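How Does a Smart Watch Know How Far You've Walked?

Have you ever seen a grown-up tap their watch after a long walk and say, "Ooh, look at that, 900 steps already!"? You might have wondered who was doing all that counting. Well, get comfy, because we're going to open one up (only in our imaginations, please, they're rather hard to put back together).

The tiny wobble finder

Tucked inside the watch is a part called a motion sensor. It's smaller than your little fingernail, and it notices every time your arm swings, bumps or stops. When you walk, your arms swing in a steady pattern, and the watch has been taught to look for that pattern and add up the steps.

It can be fooled, though! Brushing your teeth very hard sometimes earns you a step or two.
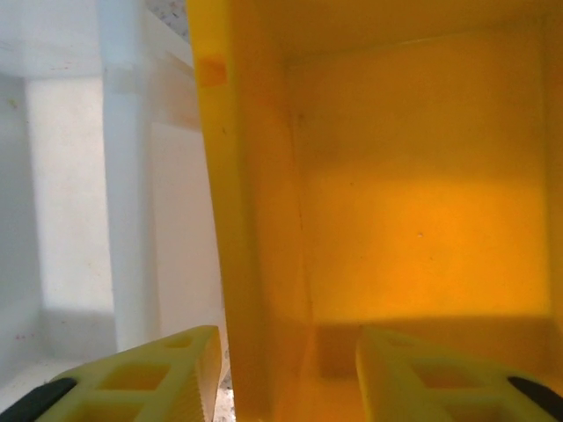 The little green light

Turn a smart watch over and you may see a green light winking at you. It shines into your skin, and some of it bounces back. Each time your heart beats, a bit more blood rushes through your wrist and soaks up more of the green. The watch spots the change and works out your heartbeat, perhaps 75 beats in a minute if you're sitting quietly with a book.

Talking to the phone

Most watches send their numbers to a phone by radio, using something called Bluetooth. It doesn't reach very far, so the two like to stay close together, a bit like best friends on a school trip.

Try it yourself

Put 2 fingers on your wrist, just below your thumb, and feel for your pulse. Now jump on the spot for a minute and feel again. Has it sped up?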